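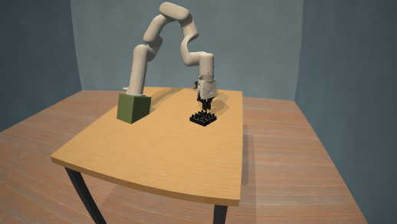 Subject: Re: Trail register numbers for June
Date: 7/8/26
To: Vivlow Footpath List

On the earlier message:

> The Borkivik sheet says 655 walkers signed in for June. Is that the
> north gate only, or both gates? The grant form wants one figure.

North gate only. The south gate book was still at the Patwary lot when I typed up the sheet. I have it now and will send a corrected copy before the form is due. Please hold the form until then.

The 2326 on page two is for the year to date and doesn't include the south gate either — leave that box blank for now.

Two other things. The boardwalk past Trureck pond has 14 planks marked for replacement. We have 17 cut and stacked in the shed, so no need to order more. Screws are another matter, and I'd like to buy a box of the longer ones.

Also, the pencil at the north gate keeps going missing. If you walk that way, bring a spare and tie it to the box.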